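Research & Policy > Migration and Settlement > Methods talk

Interview fees for newcomer families - cash, gift card, or nothing?

barnik_reader
Hello everyone, long-time lurker and finally posting because I'm stuck. I'm in the second year of a study on how recently arrived parents deal with school enrollment, mostly families who settled in the Clemar area after the meat plant opened there. My ethics application is approved except for one line. The reviewers want me to explain why I'm paying people $60 for a two-hour interview, and they've suggested that a smaller gift card would be "less likely to influence participation." I understand the worry, I do, but these are folks who give up a shift or find a sitter to talk to me, and a grocery card to one particular store feels a bit like telling them how to shop. What have the rest of you done? I'd love to hear from people who have been on the reviewing side too.

tritel_mom
Oh, I feel this one! We went round and round on it for our language class study. In the end we paid cash, in an envelope, at the START of the conversation, and told every person it was theirs even if they got up and left after the first question. One man did get up and leave, very politely, and he kept the money, and that was just fine. I think once the reviewers saw it was paid up front they relaxed quite a bit. Put that in your letter if you can.

Joar Isaksson
I'm going to disagree a little, with affection. I sat on a review board for 7 years and the amount does matter. Sixty dollars is fair pay in some homes and a week of bus fare and lunches in others, and I have read transcripts where you could feel a tired person hanging on for the fee and saying yes to everything. I wouldn't call that consent in the full sense. I'd go lower and make the interview shorter, or split it into 2 visits so people have a chance to think it over in between.

barnik_reader
Thank you both. Joar, the two-visit idea is interesting, though I worry about people moving away before I can get back to them. Several families in my pilot changed addresses before the second call.

enriquez_street
Joar, I respect the experience but I think you've got it backwards. My parents were interviewed by students for years after we came over, and they were paid in coffee and thank-you cards. My mother said yes to everything then too, because she thought it was rude to say no to a guest! Low pay didn't make her any freer. If anything it taught her that her afternoon wasn't worth much. Pay people properly, then work on the other part, which is making it easy to refuse.

Lovely Gatchalian
Coming in from a slightly different corner. I coordinate sessions where people are paid by the hour for their time, and a good share of our regulars came to the country as adults, so the fee question comes up constantly. We pay a flat hourly rate, the same for everyone, and it's written on the sign-up sheet in four languages.

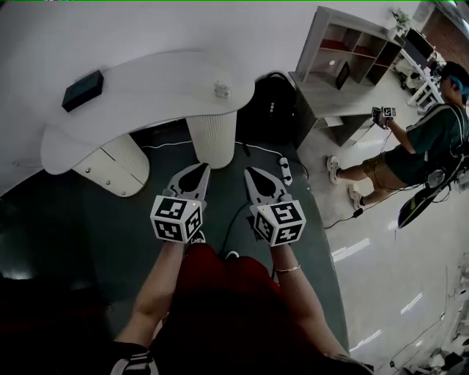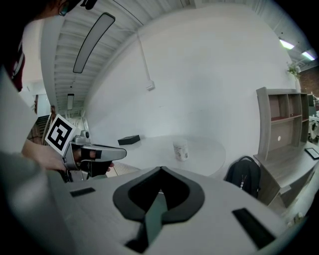
Hand-held grippers with their marker cubes in the first one, and in the second the right gripper up close.

What I wanted to say is that calling it wages changed the whole conversation for us. People asked better questions, they asked about breaks, they asked about taxes (do NOT forget taxes, some families are very careful about reported income and you need a clear answer ready before they sign anything). Could you frame the $60 as an hourly rate in your letter?

tritel_mom
The tax part is such a good point and I wish I'd thought of it sooner. We had a woman who turned down the envelope because she was afraid it would affect her housing application. We should have had a sheet to give her.

Joar Isaksson
I like the hourly framing, Lovely, and I'd have voted for it. I'm still uneasy about interviews specifically - an hour of talking about why you left home isn't the same as an hour of work, and I don't love putting a rate on it. But enriquez_street, your story about your mother has stayed with me since this morning, and I take the point about thank-you cards.

enriquez_street
Appreciated. She'd have told you to sit down and eat something.

barnik_reader
This is so helpful, all of you. I've redrafted the paragraph as $30 an hour, cash up front, hers or his to keep whatever happens, with a one-page note about reporting income in the languages we need. Does anyone have a version of that note they'd be willing to share? I can read Spanish and Somali but will need help with the rest.

Lovely Gatchalian
Sending you ours by message. The Tagalog one is mine so blame me for the grammar.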